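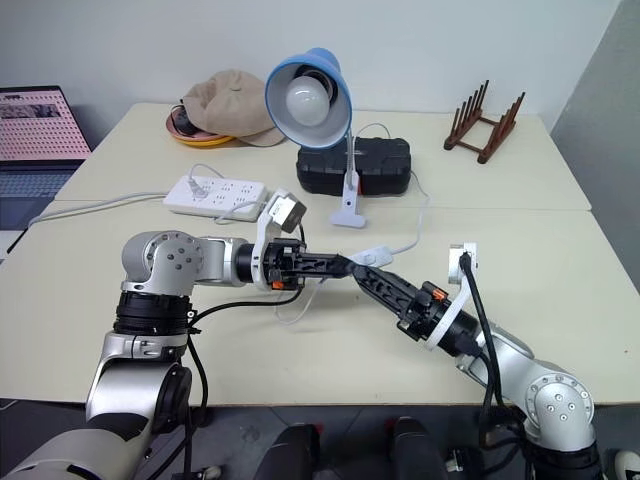 *Abb. 4.1: Blaue Tischleuchte mit Klemmfuß und biegsamem Hals auf heller Arbeitsfläche, Schalter in der Zuleitung*

# 4 Licht am Arbeitstisch

Kaum ein Möbelkatalog kommt ohne das Versprechen aus, die richtige Leuchte mache den Arbeitsplatz »ergonomisch«. Das Wort steht auf Verpackungen, in Prospekten und inzwischen auch in Ausschreibungen, in denen sich selten jemand die Mühe macht, es zu erklären. Dieses Kapitel behandelt die Tischleuchte deshalb mit einigem Misstrauen. Gefragt wird, was eine einzelne Lichtquelle an einem Tisch leisten kann, welche Angaben der Hersteller sich nachprüfen lassen und welche man besser überliest.

Leuchten wie die in Abb. 4.1 sind einfach gebaut: ein kegelförmiger Schirm, ein Leuchtmittel, ein biegsamer Hals, eine Klemme. An jedem dieser Teile lässt sich etwas falsch machen. Ist der Schirm so gekippt, dass man von vorn auf das Leuchtmittel blickt, hat der Benutzer die Lichtquelle im Gesichtsfeld, und auch ein mattierter Kolben mildert die Blendung nur. Der Hals erlaubt fast jede Stellung, also auch fast jede ungünstige. Und die Klemme legt den Standort auf die Tischkante fest, wo das Licht nicht unbedingt gebraucht wird.

## 4.1 Was die Zahl auf der Packung sagt

Der Lichtstrom wird in Lumen angegeben, die Beleuchtungsstärke in Lux. Ein Lumen, gleichmäßig auf einen Quadratmeter verteilt, ergibt ein Lux. So weit ist die Sache klar. Wirbt nun ein Hersteller mit 1.000 Lux, so fehlt meistens die entscheidende Angabe: in welchem Abstand gemessen wurde und auf welcher Fläche. Bei einer annähernd punktförmigen Quelle sinkt die Beleuchtungsstärke mit dem Quadrat der Entfernung. Wer den Schirm doppelt so hoch stellt, hat darunter noch ein Viertel. Ohne Abstand ist der Wert unbrauchbar, so eindrucksvoll er gedruckt sein mag.

Adanech Moges hat für ihren Unterricht Katalogtexte gesammelt, darunter die der Firmen Rostach und Takus. Unter 1.366 Einträgen fand sie mehr als 200, in denen ein Luxwert ohne jeden Messabstand stand. Man sollte aus einer solchen Sammlung keine Statistik machen, denn ausgewählt wurde nach Verfügbarkeit. Als Warnung taugt sie trotzdem.

## 4.2 Die Fläche redet mit

Auf einer weißen Tischplatte wirkt dieselbe Leuchte anders als auf einer dunklen. Helle Flächen werfen einen großen Teil des Lichts zurück; eine weiße Wand hinter dem Tisch verstärkt den Eindruck allgemeiner Helligkeit. Das wird gern als Vorteil verkauft, und oft ist es einer. Wer allerdings weißes Papier auf weißem Grund bearbeitet, verliert Kontrast an den Rändern, und bei glänzender Oberfläche kommt die Spiegelung hinzu. Ob eine Fläche matt genug ist, erkennt man erst am Arbeitsplatz selbst, mit der Leuchte in Gebrauchsstellung und dem Kopf dort, wo er später sein wird.

Ebenfalls zur Fläche gehört, was auf ihr liegt. Ein Koffer hinter dem Leuchtenhals nimmt Platz weg und begrenzt, wie weit sich der Schirm nach hinten drehen lässt. Das Kabel quer über den Tisch bringt den Schalter bequem in Reichweite - und verläuft genau dort, wo gearbeitet werden soll. Dewanti Kusuma empfiehlt in ihren Kursen, die Leitung grundsätzlich an der Hinterkante zu führen. Als Regel ist das vernünftig, bei einem Schnurschalter führt es aber dazu, dass man sich zum Einschalten über den Tisch beugt.

## Vor dem Weiterlesen

Richten Sie eine verstellbare Leuchte an Ihrem eigenen Tisch ein und notieren Sie die Höhe der Schirmunterkante. Messen Sie die Beleuchtungsstärke senkrecht unter dem Schirm und eine Unterarmlänge daneben. Verdoppeln Sie dann die Höhe und wiederholen Sie beide Messungen. Weicht der erste Wert vom erwarteten Viertel ab, suchen Sie den Grund zunächst beim Schirm und beim Tageslicht. Die Ergebnisse werden in Abschnitt 4.3 gebraucht.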